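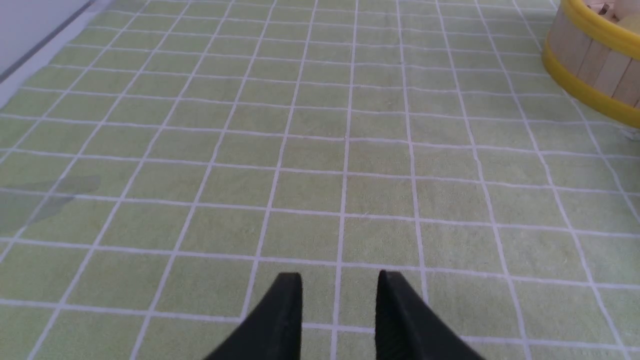 Die Erbschaft bestand aus einem Haus, einer Standuhr und einem Brief, und dem Brief glaubte Isla Baxter am wenigsten. Ihr Großonkel hatte ihn auf Papier der Firma Etura geschrieben, die früher einmal Kurzwaren nach Tatelport geliefert hatte, und er behauptete darin, die Uhr gehe nach, sobald im Haus jemand lüge. Isla las den Satz zweimal und legte das Blatt auf den Teppich, auf diesen blassgrünen, leicht flauschigen Belag mit den dünnen weißen Linien, die ihn in lauter Quadrate teilten. Als Kind hätte sie darauf wohl Himmel und Hölle gespielt. Jetzt schob sie den Brief mit dem Fuß von einem Feld ins nächste und überlegte, was ein Makler dazu sagen würde.

»Sie glauben das nicht«, sagte Bodnár.

»Glauben Sie es denn?«

Bodnár hatte die Uhr all die Jahre gewartet, und so sah er auch aus, ein wenig staubig und sehr geduldig. Er strich über das Gehäuse, auf dem in Messing der Name Gravex stand, und sagte, er sei Uhrmacher, für das Glauben sei er nie bezahlt worden.

»Das ist keine Antwort.«

»Nein«, gab er zu.

Die Uhr zeigte zehn nach vier. Isla verglich sie mit ihrem Telefon, das ebenfalls zehn nach vier zeigte, und ärgerte sich darüber, dass sie verglichen hatte. Wer einmal hinsieht, hat dem alten Mann schon halb recht gegeben. Er war darin immer gut gewesen, im Behaupten. Er hatte behauptet, er habe als junger Mann einen Winter auf einem Leuchtturm verbracht, er könne Regen am Geschmack des Brotes vorhersagen und Islas Mutter habe ihm 1638 Kronen gestohlen. Den Leuchtturm hatte man ihm durchgehen lassen. Wegen der Kronen hatte die Familie über 25 Jahre nicht mit ihm gesprochen.

»Hat er Ihnen davon erzählt?«, fragte sie. »Von dem Geld?«

»Jedes Mal, wenn ich kam.«

»Und ging die Uhr danach nach?«

Bodnár nahm die Brille ab und putzte sie mit dem Hemdzipfel. Er ließ sich dabei so viel Zeit, dass Isla dachte, er habe die Frage vergessen. Dann zog er ein Heft aus der Jacke, schmal, mit Wachstuch bezogen, und reichte es ihr. Es war sein Wartungsbuch. Auf jeder Seite standen Datum, Stand des Gewichts, Abweichung in Sekunden. Der letzte Eintrag trug die Nummer 263.

Sie blätterte. Null, null, vier, null, zwei, null. Einmal neunzig, im März, mit einem Fragezeichen dahinter. Eine Ordnung konnte sie darin nicht erkennen, und sie hatte beruflich mit Zahlen zu tun. Sie hatte Leute gesehen, die in schlechteren Tabellen den Weltuntergang fanden.

»Das kann alles sein«, sagte sie. »Temperatur. Zugluft. Ein Lastwagen auf der Straße.«

»Die Zugluft habe ich auch im Verdacht.«

»Und die neunzig Sekunden?«

»Da war Ihre Mutter hier.«

Isla klappte das Heft zu. Ihre Mutter war nie hier gewesen, das stand fest wie der Geburtstag und die Schuhgröße. Sie hatte es oft genug gesagt, beim Essen, am Telefon, zuletzt noch im Krankenhaus - keinen Fuß habe sie über diese Schwelle gesetzt und werde es auch nicht tun.

»Sie verwechseln sie mit jemandem.«

»Kann sein. Eine Frau mit einem roten Schirm. Sie hat einen Umschlag auf den Tisch gelegt, und er hat gesagt, er wolle ihn nicht, er habe das Geld längst verschmerzt. Sie hat gesagt, dann sei es ja gut. Danach haben sie Kaffee getrunken und über das Wetter geredet.«

»Und wer von den beiden soll gelogen haben?«

»Ich habe bloß die Sekunden aufgeschrieben.«

Der rote Schirm hing bei Isla in der Garderobe. Aber rote Schirme gab es viele, und Bodnár konnte ihn auf der Beerdigung gesehen haben, es hatte ja geregnet. Überhaupt musste man fragen, was der Mann davon hatte. Wer eine gewöhnliche Gravex verkauft, bekommt wenig dafür. Für eine, die Lügen anzeigt, findet sich immer ein Käufer, und jeder Käufer braucht einen Uhrmacher.

»Wollen Sie die Uhr haben?«, fragte sie.

»Nein«, sagte Bodnár sofort.

Sie sahen beide nicht hin. Isla hörte das Pendel und fand, dass es klang wie vorher, was bei einem Pendel nicht viel heißt. Draußen fuhr tatsächlich ein Lastwagen vorbei, die Scheiben zitterten ein wenig, und sie war ihm dankbar.

»Ich werde sie wahrscheinlich verkaufen«, sagte sie. »Mir liegt nichts daran.«

Bodnár nickte, steckte das Heft ein und suchte seinen Hut. An der Tür drehte er sich noch einmal um und bat sie, das Gewicht am Abend hochzuziehen, aber langsam, die Kette sei alt. Sie versprach es. Als sie seine Schritte auf dem Kies nicht mehr hörte, legte sie das Telefon mit der Anzeige nach unten auf die Fensterbank, hob den Brief vom Teppich auf und setzte sich mit dem Rücken zur Uhr.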